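地震予知サービス「Ollska」に課金している人いますか

1 :なまず半信半疑 2019年11月5日
実家の父が Ollska という地震予知の配信に入ってしまい、解約させるかどうかで家族がもめています。月3000円です。
サイトには「2003年から観測を継続」「8月の予測29件のうち20件が的中」と大きく書いてあります。代表はパスクアル・ベルガラ(Pascual Vergara)という人で、経歴欄には地電流の研究者とあるだけ。どこで何を研究していたのかは書いてありません。論文も探しましたが見つけられませんでした。
父は「三回に二回も当たるなら安い」と言います。自分は信用していません。ただ、どこがおかしいのかと聞かれると、うまく言い返せないんですよね。
会員か元会員の方、予測の中身がどんな書き方になっているか教えてもらえませんか。

2 :石橋たたき
元会員です。去年やめました。
配信はだいたいこういう形でした。「本州中部から東北沖にかけて、M4.5以上、向こう二週間、注意度B」。地図に楕円がついてくるんですが、これがやたらに大きい。海のほうへずっとはみ出しています。
この広さと期間なら、何も知らない人が言っても大半は当たると思います。

3 :なまず半信半疑
>>2
ありがとうございます。まさにそういう文面でした。父のスマホで見せてもらったのは「関東から伊豆諸島、深さは問わず」です。深さを問わないのか、とそこで一度引っかかりました。

4 :毎朝計測
横から失礼します。現会員です。
2さんの言い分はよくある批判ですが、少し不公平だと思います。注意度Aの配信は範囲がもっと狭いし、自分の住んでいる地域で揺れた前の週にAが出ていたことが二度ありました。偶然と言われればそれまでですが、体験として無視はできません。
それと、月3000円で家族が家具の固定をする気になるなら、それだけで元は取れているのでは。

5 :石橋たたき
>>4
Aが出て何も起きなかった週は数えましたか。
当たった二度を覚えているのは誰でもそうです。自分もそうでした。やめた理由は、過去の配信メールを全部印刷して、食卓に並べて片っ端から突き合わせてみたことです。並べてみると、印象とまるで違いました。

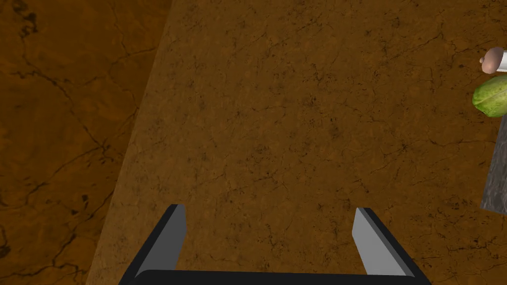 一番こたえたのは、同じ地震が二件の「的中」に使われていたことでした。予測の範囲が重なっているので、ひとつ揺れると両方に丸がつく。逆に、範囲の外で大きめに揺れたときは、どの予測にも関係ないので外れにも数えられません。見逃しという欄がそもそもないんです。
的中率の計算をするなら、当てた数と外した数と見逃した数が要ります。あそこが出しているのは最初のひとつだけです。

6 :断層またぎ
地学を少しかじった者です。
この手の話でまず見るべきは「でたらめに出した予測と比べてどうか」です。日本のまわりでM4.5くらいの地震は珍しくありません。東北沖まで含めて二週間待てば、何かしら入る確率はかなり高い。なので29件中20件という数字は、それだけでは良いとも悪いとも言えません。同じ広さの楕円を適当に置いたときに何件入るかを出してもらわないと話が始まらない。
地図の上の別の場所に楕円をずらすだけの作業なので、まともな事業者ならとっくにやっているはずです。

7 :毎朝計測
>>6
それを個人向けのサービスに求めるのは酷では。学者相手の商売ではないですし。

8 :断層またぎ
>>7
的中率を宣伝に使っているのは向こうです。数字で売っているなら数字で答えてほしい、というだけです。

9 :ねこ避難中
的中の基準って事前に公開されてるんですか?
昔、別の掲示板で Facundo Echeverría という人が Ollska の過去の予測を検証した記事を訳してくれた人がいて、それによると予測の文面があとから書き換わっていたとか。範囲が少し広がっていた、という話だったと思います。元記事はもう消えています。

10 :石橋たたき
>>9
自分が持っている分では、書き換えは確認できませんでした。メールは手元に残るので、変わりようがないです。サイト上の一覧のほうは見比べていません。
元記事が消えているなら、書き換えの件は保留にしておくのがいいと思います。疑う側が又聞きで殴ると、あとで足をすくわれるので。

11 :ねこ避難中
それはそう。すみません、あいまいなまま書きました。

12 :なまず半信半疑
父に「見逃しの欄がない」と言ってみたところ、黙りました。効いているのか機嫌が悪いのかは分かりません。
そのあとで出てきた反論が「国の速報だって外れるじゃないか」でした。これは話が別だと思うのですが、きちんと説明できず。会話がずれていくんですよね、いつも。どなたか短く説明できる方がいたらお願いします。母にも読ませたいので、やさしめだと助かります。
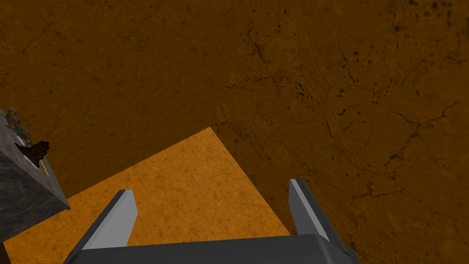
緊急地震速報と地震予知は、どこが違うのでしょうか。

緊急地震速報は、地震がもう起きたあとに出る情報です。震源の近くの地震計が最初の小さな揺れをとらえ、大きな揺れが届く前に知らせます。予知のほうは、まだ起きていない地震の場所と時期と大きさを言おうとするものです。速報が外れるときは、揺れの強さの見積もりがずれたり、別々の地震をひとつと取り違えたりした場合が多く、何もないところから未来を言って外すのとは性質が違います。

(↑上の問いと答え、自分が自治会の防災だよりに書いた文の使い回しです。お母さまにどうぞ。 13 :断層またぎ)

14 :なまず半信半疑
>>13
助かります。そのまま転送しました。

15 :毎朝計測
流れが一方的なので、もう一度だけ書きます。
Ollska は観測点に Cisternas の磁力計を使っていて、生データのグラフも会員ページで見られます。地震の前に波形が乱れていた例も載っています。まったく根拠なしに言っているわけではない、というのは認めてほしいです。

16 :庭に地震計
>>15
Cisternas は持っていませんが、Dredlow の小型の地震計を物置に置いて、もう何年か記録しています。磁力計も一時期試しました。
個人で磁力計を置いたことがある人なら分かると思いますが、あれは何にでも反応します。車、電車、冷蔵庫、太陽の活動。乱れのない週を探すほうが難しい。だから「地震の前に乱れていた例」は、いくらでも作れます。知りたいのは、乱れたのに何もなかった例がいくつあるかです。
Judik というフリーの波形整理ソフトがあるので、生データが落とせるなら自分で並べてみるのをおすすめします。グラフの画像だけで数値が落とせないなら、それは生データとは呼べません。

17 :毎朝計測
>>16
数値は落とせません。画像です。
問い合わせてみます。

18 :庭に地震計
ぜひお願いします。回答が来たらここに貼ってほしいです。煽りではなく、本当に見てみたい。

19 :ブレンダ推し
Brenda Quiroga さんの講演を動画で見た人いますか? Ollska の広報の人です。語り口が落ち着いていて、私はわりと好きでした。「私たちは予知ではなく傾向をお伝えしています」と言っていて、そこは誠実かなと。

20 :石橋たたき
>>19
傾向なら的中という言葉は使えないはずです。
トップページでは的中、講演では傾向。規約のほうでは「娯楽および参考情報」です。三つとも違います。私が入ったときには規約を読まなかったので、偉そうなことは言えませんが。

21 :なまず半信半疑
規約、いま見ました。本当に書いてありますね、娯楽。父に見せます。

22 :断層またぎ
少し補足を。
前兆現象の研究そのものがいんちきだ、とは思っていません。地下水や電磁気の変化を真面目に調べている人はいます。ただ、そういう人ほど「まだ使える段階ではない」と言います。個別の地震について、場所と日時と大きさを絞って言い当てる方法は今のところ確立していません。
なので、毎週の配信を有料で売っているという時点で、私はかなり身構えます。

以前、勉強会で同席した Rizwan Weerasinghe さんという方が、予測を見るときの聞き方を教えてくれました。「それが外れたと認めるのは、何が起きたときですか」と先に聞くのだそうです。答えられない相手の予測は、記録する手間も惜しいと言っていました。
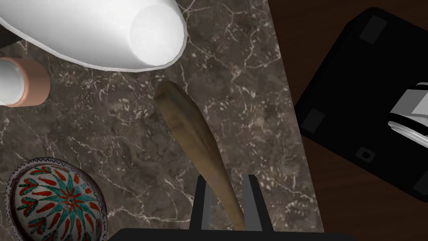
この聞き方は家族にも使えて、うちの叔母が椋鳥の群れを見て「来るよ」と言い出したときにも役に立ちました。いつまでに来なければ違ったことになる?と聞いたら、来月まで、と。来月には本人が忘れていましたが、こちらはカレンダーに書いてあったので。
嫌味にならない言い方は研究の余地ありです。叔母には少し嫌がられました。

23 :ねこ避難中
カレンダーに書くのいいですね。うちも母が地震雲を言うので、やってみます。

24 :黒電話
お父さんが楽しんでいるなら放っておいてもいいんじゃないですか。3000円の趣味なんて安いもんでしょう。競馬新聞と同じです。解約だ何だと騒ぐほうが、家の空気が悪くなる。

25 :なまず半信半疑
>>24
その考えも分かります。自分も最初はそう思っていました。
困っているのは、注意度Aが出ると父が妹の家に電話して、孫を泊まりに来させろと言うことです。それから、配信が何もない週は安心しきって、風呂の水も抜いてしまうし、枕元の靴も片づけてしまう。後のほうが怖いです。

26 :黒電話
それはやめさせたほうがいい。撤回します。

27 :庭に地震計
「出ていないから大丈夫」は一番まずい使い方ですね。向こうも、出ていない週は安全だとはどこにも書いていないでしょう。書いてないのに、受け取る側は勝手にそう読む。

28 :毎朝計測
自分もAのとき以外は気を抜いていたかもしれません。そこは反省します。
ただ、きっかけとしての価値はあると今も思っています。備蓄の水を入れ替えたのは配信のおかげなので。

29 :石橋たたき
>>28
水の入れ替えなら、誕生日と正月にやると決めれば無料ですよ。
と書くとまた嫌味ですが、私はそうしています。

30 :ズレマ
はじめまして。本名の Zulema Quezada で昔 Ollska の日本語版の翻訳を短期間やっていました。守秘の約束があるので、内部のことは書けません。
公開されている文章についてだけ。原文で「起こりうる」となっている箇所が、日本語版では「見込まれる」になっていることがあります。私の訳ではなく、納品のあとで変わっていました。原文のページは今も公開されているので、読める方は比べてみてください。

31 :断層またぎ
>>30
本物かどうかはこちらでは分からないので、その前提で読みます。ただ、原文と比べればいいだけの話なのはありがたいです。
最新の配信の見本ページを見比べたかぎりでは、原文のほうがたしかに弱い言い方になっていました。ひとつ見ただけなので、全体がそうだとは言いません。

32 :毎朝計測
問い合わせの返事が来たので報告します。
・数値データの提供は行っていない
・的中の判定は社内基準による
・社内基準は公開していない
とのことでした。丁寧な文面ではありました。
見逃しの件数も聞いたのですが、それには触れられていませんでした。来月分はもう引き落とされているので、その間は続けます。更新は考え中です。

33 :庭に地震計
>>32
おつかれさまです。ちゃんと聞いて、ちゃんと貼ってくれてありがとうございます。

34 :ブレンダ推し
社内基準かあ……。

35 :なまず半信半疑
経過です。父とは、解約の話はいったん脇に置いて、次の配信から冷蔵庫に貼って一緒に記録することになりました。欄は「当たり」「外れ」「見逃し」。見逃しの欄は父が自分で線を引きました。
判定は気象庁の震源の一覧を見て母がやります。父も私も信用がないそうです。
風呂の水は配信に関係なく残す、と約束させました。靴については交渉中です。

36 :石橋たたき
お母さん判定、いいですね。
記録をつけるなら、配信が来た日のうちに範囲を地図に書き写しておいてください。あとから見ると、どこまでが楕円だったかで絶対にもめます。うちはもめました。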